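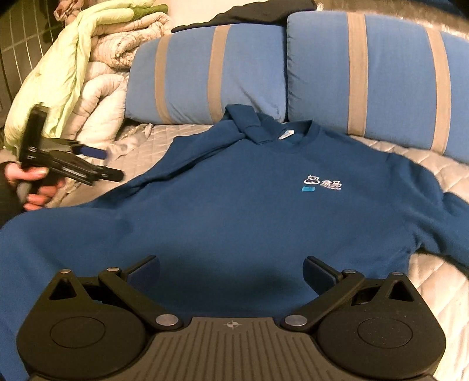 Verkedo quilted bedspread, light gray, with a blue sweatshirt laid out on top. Pillows not included.

Verkedo Quilted Bedspread
Home > Bedroom > Bedspreads and Throws
Item 559
In stock at Stornbridge

The maker's leaflet calls this an "all-season sleep system." It is a bedspread. It goes over the bed in the morning and comes off at night, and in July it can do the whole job by itself. In February you will want a comforter under it, whatever the leaflet says.

We were doubtful about the "never shifts" claim too, and we still are. On a smooth blanket it slides a little. On a plain cotton sheet it mostly stays where you put it. The stitching runs on the diagonal, and the padding is thin enough that you can lay clothes flat on it for folding without them sinking in. A lot of our customers seem to buy it for a bed that doubles as a laundry table on Saturday, so that counts for something.

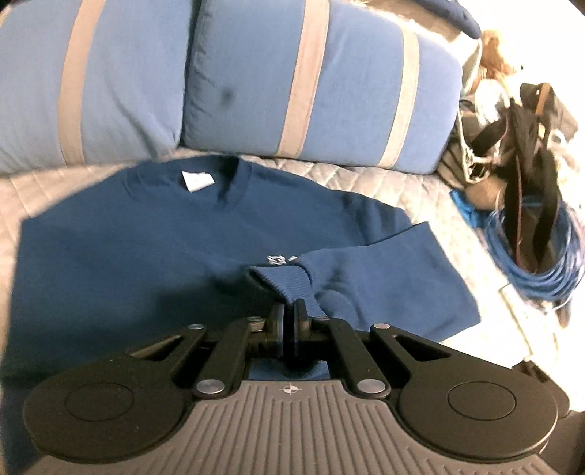 Can I put it in the dryer?
Use low heat and take it out while it is still slightly damp. High heat can pucker the stitching, and we don't take returns on puckered ones.

Color is listed as light gray. Under a warm bulb it can look closer to cream, so if you are trying to match a gray headboard, ask the Skorkham store for a swatch first. Swatches are free and usually go out the same week.

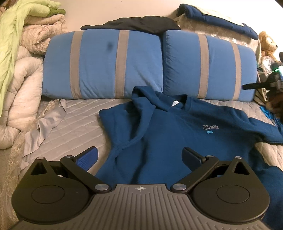

The leaflet also promises 100 washes with no change. We haven't done 100 washes. We did 14 on the store sample, and it came out softer and a bit flatter, with no loose threads we could find.

If you want something thick, look at the Nwosu quilt instead. It costs more and takes up most of a closet shelf.

Wash: cool, gentle cycle, no bleach
Pillow shams: sold separately
Returns: 19 days, unwashed, in the original bag
Pickup: Stornbridge or Skorkham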